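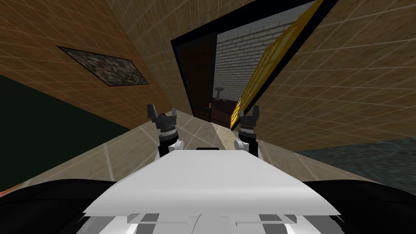 Section 2. Setting Up Debt Limit Tracking

Drendico Public Finance, Administrator Guide
Last revised 2021-11-25

Use this section to set up the debt limit tracker for a city, county or school district. The tracker compares the debt your government has issued with the legal limit you enter and sends a notice when the remaining room drops below a level you choose. It does not stop anyone from issuing debt, and it does not replace a legal opinion on what counts toward the limit.

Before you begin

You need an account with the Administrator or Debt Manager role. Budget Viewer accounts can open the tracker once it is running but cannot change any of the settings described in this section.

Have the following at hand:

The statute, charter section or ordinance that sets your limit.
The most recent certified value of taxable property, if your limit is a percentage of that value.
A list of outstanding bonds, notes and leases, with the principal still owed on each.
The first month of your fiscal year.

Note: If your government has more than one limit (for example, one for general purposes and another for schools), set up a separate tracker for each. A single tracker cannot hold two limits.

Entering the limit

1. Sign in and open Debt from the left menu. Select Limits, then New Limit.

2. Type a name. The name appears on every report, so use one that members of your governing body will recognize. "Mundness County General Obligation Limit" is easier to find later than "Limit A". Names can be up to 50 characters long.

3. Under Basis, choose Fixed Amount or Percent of Value.

4. If you chose Fixed Amount, enter the dollar figure without commas. If you chose Percent of Value, enter the percentage and then the certified property value. The system calculates the limit and shows it in gray below the two boxes.

5. Enter the date the limit took effect. For a limit based on property value, use the date the value was certified. The date it was entered in Drendico is stored separately.

6. Under Authority, type the citation. This field is optional, but the annual disclosure report will print "Authority not stated" if you leave it blank.

7. Select Save as Draft. The limit will not be used in any calculation until you activate it.

Caution: Do not edit an active limit to record a new property value. Doing so changes the figures in reports for past years. Select Add Period instead and enter the new value with its own effective date.

Loading outstanding debt

You can type each issue by hand or load them together with Musport, the import tool supplied with the program. For a short list, typing is usually quicker.

To load a file with Musport:

1. Open Debt, then Tools, then Musport.

2. Select Download Template and save the spreadsheet to your computer. Do not rename or reorder the columns.

3. Enter one issue per row. The required columns are Issue Name, Issue Date, Final Maturity, Original Principal, Principal Outstanding and Type.

4. In the Counts Toward Limit column, enter Y or N. Revenue bonds and refunded issues are often excluded, but this depends on the law in your state. Ask your bond counsel if you are not sure.

5. Save the file as CSV and select Upload. The program checks the file and lists any rows it could not read.

6. Correct those rows in your own copy and upload the whole file again. The second upload replaces the first, so no issue is entered twice.

7. When the list of errors is empty, select Accept.
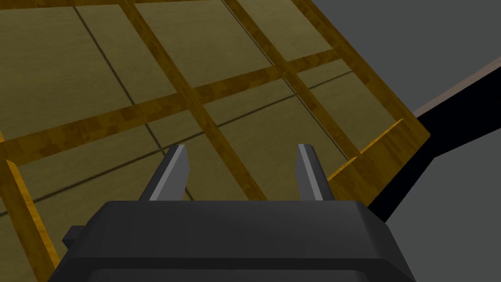
Checking the totals

Compare the Principal Outstanding total in Drendico with the figure in your last audited statement. They should match unless you have made payments or issued debt after the statement date.

If they do not match, look first for these causes:

Premiums and discounts. The tracker uses face value. Audited statements may show the amount after premium or discount.

Leases. Some are reported as debt but do not count toward a legal limit. They should be in the list, marked N.

Payments due in January. If your fiscal year ended in December, a payment made in early January will already be in the tracker but will not be in the statement.

Sinking funds. Cash set aside for repayment is not subtracted unless you turn on Net of Sinking Fund in the limit settings. Check your statute before turning it on.

Setting notices

1. Open the draft limit and select the Notices tab.

2. Enter the First Notice level as a percentage of room remaining. The standard setting is 15. With this setting, a notice goes out when less than 15 percent of the limit is unused.

3. Enter the Final Notice level. It must be lower than the first. The standard setting is 2.

4. Add the email addresses that should receive each notice. Addresses outside your own domain must be approved by an Administrator before they will work.

5. Select Send Test. If the message does not arrive, check the spam folder and then confirm that your mail server accepts messages from the Drendico domain.

6. Return to the Summary tab and select Activate.

Note: Notices are sent once per crossing. If the remaining room rises above the level and later falls below it again, a new notice is sent.

Adding planned issues

A planned issue lets you see how a proposed bond would affect the limit before it goes to a vote. It appears on charts as a dashed line and does not trigger notices.

1. Open Debt, then Planned, then New.

2. Enter the amount, the expected sale date and the term. The term can be from 2 to 29 years. For longer terms, enter the issue as an Other type and attach the schedule.

3. Choose a rate assumption. You can type a fixed rate or use the Esfahani curve, a rate table that your administrator updates under Settings. The rate changes the projected interest cost only. It has no effect on the room remaining, which is based on principal.

4. Select Compare to view the limit with and without the planned issue.

Delete planned issues that were voted down or withdrawn. They stay in the comparison until removed. 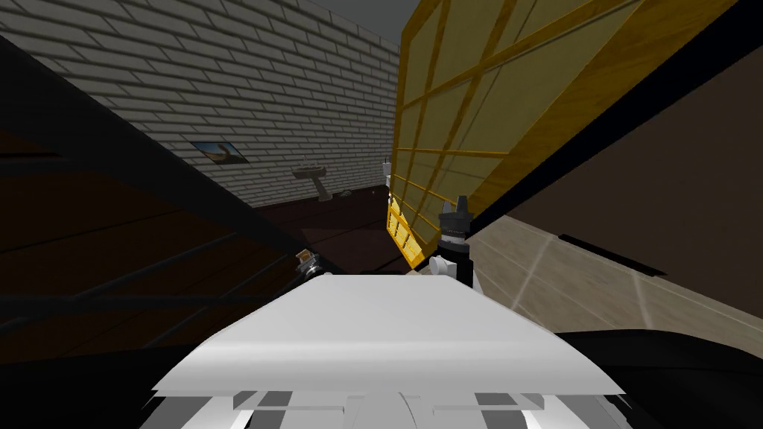

White robot body facing a doorway. Rendered view.

If the tracker shows a negative amount

A negative figure in Room Remaining means that the debt marked Y is larger than the limit for the selected date. Check the following before you report it:

1. Confirm that the date at the top of the page is the one you want.

2. Open the limit and confirm that a period covers that date.

3. Review any issue that was refunded. If both the old and new bonds are marked Y, the same debt is being counted twice.

4. Select Recalculate.

If the amount is still negative, export the Detail report and send it to your finance officer and bond counsel. Support staff can confirm that the program added the figures correctly but cannot advise on whether a limit has been exceeded.

Continue to Section 3 to set up repayment schedules.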